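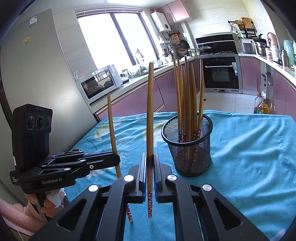
About the Wivton Supper School

We teach people to cook and eat together, and we love doing it! The school started with one long table, two borrowed gas rings and a class on dumplings that ran so late we missed the last bus home. These days we have our own kitchen on Ulloa Street, with room for 18 cooks at a time and a pantry that smells of star anise whatever we do to it.

What we teach

Most of our classes are built around one meal. You come in, wash your hands, pick a station and start chopping. By the end of the evening there's soup, something fried, something pickled and usually far too much rice. We run noodle nights, bread mornings, a short course on broths and (our favorite) the big New Year table every January, when the whole room folds dumplings side by side.

Beginners are welcome in everything except the knife course, which moves fast. If you've never held chopsticks before, tell us when you arrive and we'll sit you next to someone patient.

Where the food comes from

Our greens and roots come from Firnitz Farm, just up the valley, and our tofu is made by Makov, the little shop across the street – still warm when we carry it over. Dry goods we buy in bulk and share with students at cost, so bring a jar.

Our library

Over the years people have given us cookbooks, and then more cookbooks. The shelves now hold around 3000, many with notes in the margins. Students can borrow 2 at a time for a month. Please write your own notes in pencil!

Coming along

A single class costs $50, with all ingredients, tea and the meal included. Aprons are on the hooks by the door. Wear shoes you don't mind getting flour on, and bring a box for leftovers – there will be leftovers. The kitchen is step-free, and we can work around most allergies if you tell us when you book.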